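clearing out the toy bins today. all of them. thread so I don't quit halfway

Friday, May 1, 2026 and I am on the floor of the back room with a coffee and a trash bag. living the dream

background: we moved in November and the toys got packed last, so they got packed badly. whatever fit went in whatever box. then the boxes got tipped into bins and the bins got shoved under the table and there they stayed

rule one, everything comes out. not some of it. all of it. if you only take stuff off the top you're just stirring

rule two, no batteries get tested until the end. last time I sat there pressing buttons on a singing bus for 23 minutes and sorted zero toys

ok bin one. mostly blocks. easy. blocks stay with blocks. found a sock, a spoon, half a puzzle (the wrong half??)

bin two is where the bath stuff went, mixed with the stuffed stuff, which explains the smell. squirty things go in the trash if you can't open them and scrub inside. I don't care how cute the whale is

whale is in the trash. moment of silence

somebody asked what I'm sorting into. looked at the nice ones. Stendero has a bin system with little fitted trays, 60 bucks for the small set. sixty. for trays. no

also looked at the Voveo fabric ones, soft sides, they fold flat which sounds great untill a kid leans on one and it folds flat

so I'm using plain gray bins and making my own dividers. a stiff panel across the middle, clamp at each end, done. you can move it whenever. big half for toys, skinny half for whatever needs its own spot

clamps are the part people skip. I tried tape first. tape lasted a day and took crud with it when it came off. spring clamps you just squeeze and slide over

does it look fancy, no. does the panel stay up, yes

if your panel is an old one it'll be scratched to heck along the bottom. fine. leave it. toys don't care

one more thing on bins -- wash them before you load them. I got lazy with two of mine and now I'm looking at specks and scuffs and thinking I should of done it. next weekend maybe

lunch. back in a bit

ok back. doing the odds and ends now, aka the things that don't belong to any set. this is the hard pile. blocks have friends. a lobster has no friends
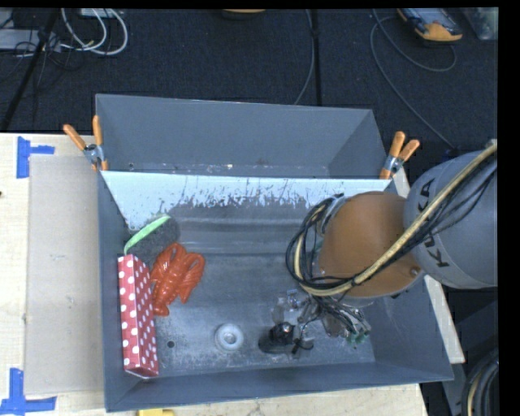
my trick for this pile is three things to a bin and then stop and look. one fuzzy thing, one plastic thing, one box thing. if I can't say where it lives in five seconds it goes in the maybe bag

the lobster lives with the sea animals. we have one other sea animal left (see whale, above). still counts as a set, I'm calling it

polka dot box stays. long skinny boxes are gold, you can stand them up along the wall of a bin and they take no room at all. crayons, paintbrushes, straws, those little train tracks that get everywhere. never throw out a long skinny box

the fuzzy stuff I go back and forth on. washes ok in a pillowcase, tie the top, cold water, low heat after. anything that's gone crunchy is out

maybe bag rule: it goes in the closet with no label. if nobody asks for a thing by the end of summer it goes to the Camacho Street thrift place, they take toys as long as they're clean and not missing parts

things I've found so far that aren't toys: 34 cents, a hair clip, the GOOD tape measure, a library card from our old town, one glove

bin three going faster. cars cars cars dinosaur cars. not dividing that one, the dinosaur can cope

wait the other half of the puzzle is in here. PUZZLE IS WHOLE. except one piece. of course

labels: was going to use the Presis label maker but it ate its last roll in November labeling kitchen boxes, so it's masking tape and a marker again. just write big. "BLOCKS" "ANIMALS" "WHEELS" "ODDS". you don't need more words than that

ok trash bag is full, one bag for the thrift place, maybe bag is... large. knees are gone. table's next and then vacuuming and then I'm sitting in a chair like a person

will do the art supplies another day. do not ask me about the art supplies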